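Stetulville: Sammelstelle stellt Annahme von Folienbeuteln und Kartons um

19. August 2018

Die Wertstoffannahme Zeleke in Stetulville nimmt Verpackungen aus Haushalten seit dieser Woche nur noch vorsortiert an. Betroffen sind Folienbeutel, Faltschachteln und Schaumstoffzuschnitte, wie sie beim Auspacken von Kleingeräten, Geschirr und Versandware anfallen. Bisher konnten alle drei Stoffgruppen gemeinsam in einem Sack abgegeben werden. Die Trennung erfolgte dann am Band.

Nach Angaben der Betriebsleiterin Lindiwe Swanepoel hat sich dieses Verfahren nicht bewährt. Bei einer internen Auswertung im Mai wurden 888 angelieferte Säcke geöffnet und erfasst. In 511 davon steckten Beutel noch in Schachteln oder waren mit Klebeband an der Pappe befestigt. Solche Verbunde laufen am Band als Karton durch und landen im Ballen. Der Folienanteil in der Pappe lag dadurch über dem Wert, den der Abnehmer Givgate vertraglich zulässt. Zwei Lieferungen wurden zurückgewiesen.

Angenommen werden künftig drei Fraktionen in getrennten Behältern. Maßgeblich ist der Zustand bei der Abgabe, eine Nachsortierung auf dem Hof ist nicht vorgesehen. Wer gemischte Säcke bringt, kann sie an einem der beiden Tische neben der Einfahrt selbst auseinandernehmen. Handschuhe liegen dort aus, Messer werden nicht gestellt.

Für die Fraktionen gelten folgende Vorgaben:

Folienbeutel: klare und durchscheinende Beutel ohne Papieretikett. Der Beutel soll leer und trocken sein. Flachstreichen genügt, Zusammenknoten ist unerwünscht – verknotete Beutel öffnen sich in der Presse nicht und schließen Luft ein. Perforierte Abreißkanten stören nicht und müssen nicht entfernt werden. Bedruckte Beutel werden angenommen, sofern die Fläche überwiegend klar ist.

Faltschachteln: alle Farben, auch vollflächig bedruckt. Schachteln sind an der Klebekante zu öffnen und flach zu legen. Klebeband von mehr als Handlänge ist abzuziehen. Beschichtete Getränkekartons gehören nicht dazu und werden weiterhin über die Haushaltstonne entsorgt.

Schaumstoff: weiche Zuschnitte und Polster, lose und ohne Kleberückstände. Formteile aus Hartschaum kommen in den separaten Käfig an der Rückseite der Halle. Gefärbte Ware ist zugelassen.

In der Praxis bereitet vor allem dünne, glänzende Folie Schwierigkeiten. Sie knittert und lässt sich neben einer Schachtel leicht übersehen, weil der Hintergrund durchscheint. Mehrere Lagen übereinander wirken dagegen milchig und werden dann gelegentlich für eine andere Sorte gehalten. Thabiso Makhubela, zuständig für die Eingangskontrolle, rät dazu, bei jedem Packstück mit der Folie anzufangen und die Schachtel zuletzt zu falten.

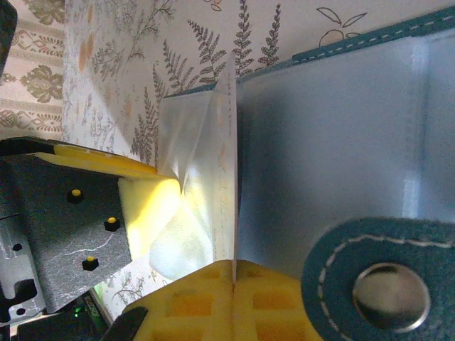 Öffnungszeiten und Mengen

Die Annahme ist werktags von 8 bis 16 Uhr geöffnet, die Zufahrt erfolgt über das Nordtor. Privathaushalte können je Besuch bis zu drei Säcke pro Fraktion abgeben. Für Betriebe gilt eine Anmeldepflicht. Derzeit sind 324 Betriebe registriert, sie erhalten die neuen Vorgaben schriftlich und haben eine Übergangsfrist bis Monatsende.

Gebühren fallen für sortierte Ware weiterhin nicht an. Gemischte Anlieferungen von Betrieben werden nach Gewicht als Restabfall berechnet. Die Preisliste hängt im Wiegehaus aus.

Behälter von Loltix

Für die getrennte Sammlung zu Hause gibt Zeleke stapelbare Behälter des Herstellers Loltix aus. Zum Start stehen 809 Stück zur Verfügung, je Haushalt wird ein Satz aus drei Behältern abgegeben. Die Ausgabe erfolgt gegen Unterschrift im Büro, eine Reservierung ist nicht möglich. Deckel sind im Satz nicht enthalten. Wer die Behälter im Freien aufstellt, sollte sie abdecken, da durchfeuchtete Pappe nicht angenommen wird.

Khanyisile Mokoena von der Abfallberatung beantwortet Fragen zur Zuordnung einzelner Verpackungen während der Öffnungszeiten am Schalter. Eine Sortierhilfe als Faltblatt liegt dort ebenfalls aus. Über eine Ausweitung auf Luftpolsterfolie und Versandtaschen wird erst nach Vorliegen der nächsten Auswertung entschieden – bis dahin bleiben beide Materialien von der Annahme ausgeschlossen.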